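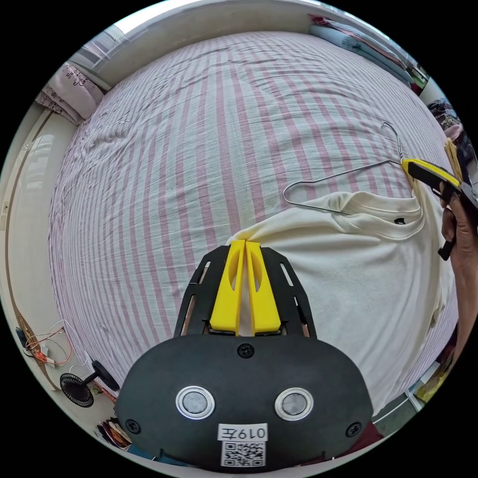
Comment mettre un t-shirt sur cintre sans détendre le col ?
Ici, une épaule du cintre est glissée dans l'encolure ; mieux vaut le passer par le bas du t-shirt, à plat sur le lit, et remonter jusqu'à ce que le crochet sorte par l'encolure.

mirabelle_228
Bonsoir à tous ! Je me permets de relancer le sujet, parce que j'ai toujours fait l'inverse — par le col, une épaule puis l'autre, comme ma mère — et je vous assure que mes t-shirts s'en portent très bien. Il faut dire que j'ai des cintres en fil tout fins, ça se glisse tout seul.

tilleul175
Ah non, pas d'accord, chère Mirabelle ! Sur un coton un peu lourd, ça passe une fois, deux fois, et au bout d'une saison l'encolure gondole. J'en ai perdu 3 comme ça, dont un crème que j'aimais énormément. Depuis, tout passe par le bas, même quand je suis pressée.

mirabelle_228
Peut-être bien que les miens sont plus souples... Et pour le pliage, vous faites comment ? Moi j'étale tout sur le lit, c'est la seule grande surface de la maison (et puis la fenêtre est juste au-dessus, on voit les faux plis). 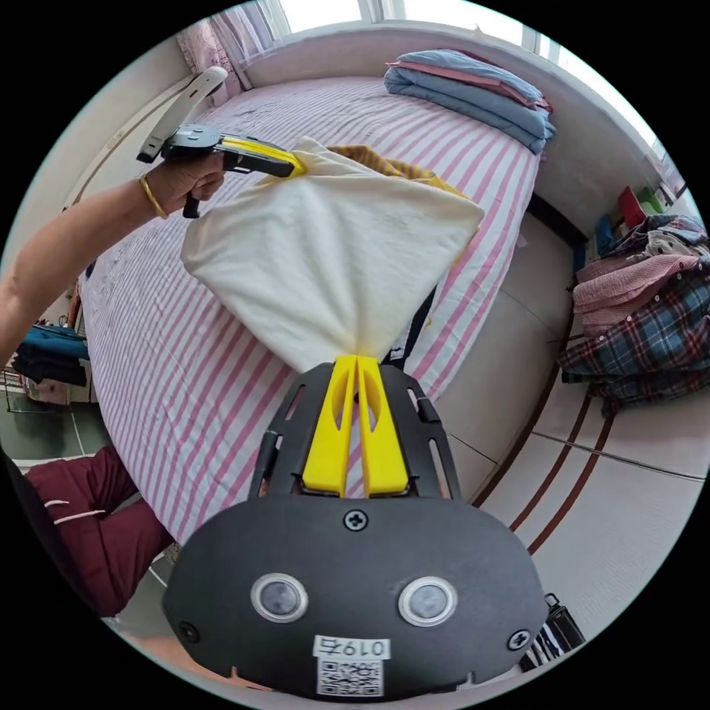
Tissu crème tendu par deux coins, au-dessus du drap à rayures roses et blanches.

grenier_bleu
Pareil, toujours sur le lit ! Par contre, je tire doucement en diagonale, un coin puis l'autre, avant de poser et de lisser à la main. J'avais acheté une planche à plier Skiltetti, 2 semaines d'usage et elle dort derrière l'armoire. Trop petite pour mes grandes tailles.

tilleul175
Tirer en diagonale, aïe, tu vas me le vriller, ton coton ! Dans le droit fil, toujours.

grenier_bleu
On ne sera jamais d'accord là-dessus, toi et moi :) Je fais ça depuis des années et mes piles sont bien carrées. Bonne soirée à vous deux, il me reste une corbeille entière à ranger.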